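Condori Match Clock and Scoreboard
Set-up Guide, Section 4: Preparing the board for a soccer match

Read this section before the first match of the season and again after any change of venue. It covers the main board, the touchline console and the two substitution panels. Mounting the board is covered in Section 2 and charging the console in Section 3.

4.1 Before you start

You will need the console, the venue key, the team sheet for both sides and the name of the competition as it should appear on the board. Allow 7 minutes for the board to complete its start-up check. Do not press any console button while the check is running.

CAUTION: The board must be switched off at the wall before the rear cover is opened. Turning it off from the console leaves the power supply live.

CAUTION: Do not stand a ladder on the playing surface to reach the board. Use the access point behind the stand.

4.2 Switching on

1. Turn the wall switch to ON. The colon between the minutes and seconds begins to flash.
2. Wait until the flashing stops and the board reads 00:00.
3. Hold down the console power button until the screen lights.
4. Select VENUE and choose the ground from the list. Two grounds, Terberg and Cimgate, are stored at the factory. Others can be added under VENUE > NEW.
5. Insert the venue key and turn it to the right. The console shows LINKED.

If the console shows NO LINK, move to within 100 meters of the board and repeat step 5. Metal fencing and parked team buses between the console and the board both shorten the range.

Note: A console can be linked to one board at a time. If it was last used on another field, select UNLINK ALL first.

4.3 Setting the match format

1. From the main menu select FORMAT.
2. Choose SENIOR (two halves of 45 minutes), YOUTH or CUSTOM.
3. For CUSTOM, enter the length of each half, then the length of the interval.
4. Set EXTRA TIME to ON for knockout matches only.
5. Set PENALTIES to ON if the tie must be settled on the day. This option stays gray until EXTRA TIME has been set one way or the other.
6. Press SAVE.

The format cannot be changed after kickoff without resetting the clock. If the wrong format has been loaded and play has begun, let the half run and correct the format at the interval. The score is kept. The list of cautions is not, so write it down first.

4.4 Entering the teams

Team names may be up to 14 characters long, spaces included. Longer names scroll, and a scrolling name is hard to read from the far side of the field. Use the short form where the club has one.

1. Select TEAMS > HOME and type the name.
2. Enter the shirt numbers of the starting eleven, then the substitutes.
3. Mark the goalkeeper and the captain with the G and C keys.
4. Repeat for AWAY.
5. Check both lists against the team sheet signed by the referee.

Late changes, such as a player hurt in the warm-up, are made under TEAMS > SWAP. A swap made before kickoff does not count as a substitution. Once the clock has started, it does.

Note: The console stores 2,000 player entries. When the store is full, the oldest entries are removed first, including any you have marked as favorites.

4.5 Running the clock

1. Press START on the referee's whistle for kickoff.
2. Leave the clock running during stoppages. The referee keeps the time in soccer, and the board is for information.
3. At 45:00 the board holds. When the fourth official gives the added time, enter the minutes and press ADD.
4. Press END HALF on the whistle.
5. Before the second half, check that the board reads 45:00 and not 00:00. If it reads 00:00, select CLOCK > HALF > 2.

To award a goal, press GOAL, then HOME or AWAY, then the shirt number. To take one off after an offside decision, press UNDO within 60 seconds. After that, use SCORE > EDIT, which needs the venue key.

Own goals are entered with the OG key and credited to the side that benefits. The scorer's number is not displayed.

4.6 Attendance

Select CROWD, type the figure and press SHOW. The board displays it for 20 seconds, with a comma, in the form 1,792. Show the attendance during a stoppage in the second half – it replaces the clock while it is on the board.

4.7 Storing the console

Turn the venue key to the left before removing it. Store the console in its Storker case with the lid latched, away from direct sun. If the board will be out of use from the end of the season until August, remove the console battery and keep it indoors.

This section was revised by Gholamreza Mahmoudi, technical publications. Section 5 covers the substitution panels.

4.8 Choosing board colors

Each team can be given a color for its name bar under TEAMS > COLOR. Choose the color closest to the shirts and compare the two bars from the far touchline before the gates open. Strong, bright colors carry best, and a bright cyan like that of the cube at the end of this section stands out well against a pale gray background. Avoid giving both sides a shade of blue. Press SAVE when both bars are set. 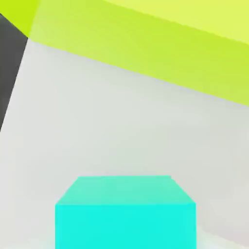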